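Tabletop sorting bin

A tabletop sorting bin is a small, open-topped plastic container used on a table or worktop to keep loose items apart while they are being sorted, tidied or put away. It is one of the most useful and least celebrated objects in the home! Most are rectangular with rounded corners, light enough to lift with one hand, and many are sold with a matching lid that clips shut.

Forms and names

The word "bin" covers a generous family of containers. A tub is usually deep and plain-sided, a basket may have openings in its walls, and a tray is shallow enough that its contents can be seen from a chair. Shops use the names very freely, and the same article may be a basket in one catalogue and a storage box in the next. The Suvano range, popular with people who like things to match, calls all of its sizes "bins" and numbers them from 1 to 7, the largest being too big for most kitchen shelves.

Plates and saucers are often pressed into service alongside. A plate has no walls, so it suits things that are about to be eaten or used, and a single piece of fruit looks rather fine on one.

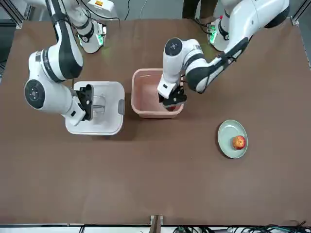 White bin, pink basket and green plate on a brown tabletop, with an apple on the plate.

Materials and colour

Plastic is by far the commonest material, as it wipes clean and weighs very little. Milky, see-through plastic lets in enough light to show the shape of what is inside, and white has the added charm of making small coloured objects easy to spot. Clear things are another matter: a transparent tub in a white bin can be surprisingly hard to see until the light catches its edges.

Colour is where sorting bins become a real pleasure. Many households give each colour a job, such as pink for food and white for packaging, and keep to it for years. The Grolley method, taught at evening classes in the town of Olby, goes further and asks that no two neighbouring bins share a colour. Its handbook lists 1,644 household items with a suggested home for every one of them, down to spare buttons and candle ends.

Sorting packaging

Clear packaging is a favourite first exercise. Tubs, lids and film take up a great deal of room for their weight, and gathering them in one bin clears a table wonderfully fast. Stiff tubs are best put in first, with crumpled film tucked beside or inside them.

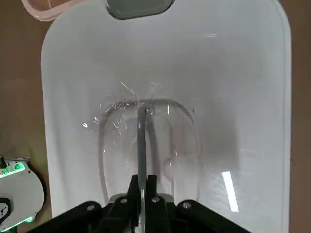 Selvanayagam disagrees on the order, and would have the film go in a bag of its own before any tub is touched, as it clings to everything else and gets carried back out by accident. Both habits have loyal followers, and the choice often comes down to local recycling rules, which may ask for film and rigid plastic to be kept apart.

Lids and latches

A lid turns a sorting bin into a storage bin. It keeps dust off, allows stacking and stops round things rolling out if the bin is knocked. Latches are usually moulded separately and fixed to the edge of the lid or the rim, sometimes in a contrasting grey. Lids for fruit are best left loose, as apples keep better with some air about them. 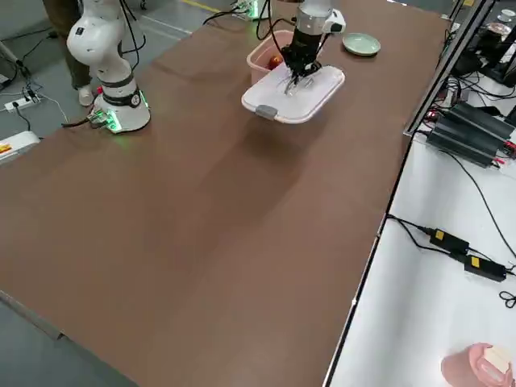 Translucent lid with a grey latch, held above a pink bin containing a red apple.

Care

Warm water and a little washing-up liquid are enough for most bins. Corners deserve a soft brush, and lids should be dried before they go back on. Scratches do no harm to a bin used for packaging, though one meant for food may be worth replacing once it is badly marked.

See also

Drawer divider
Fruit bowl
Storage basket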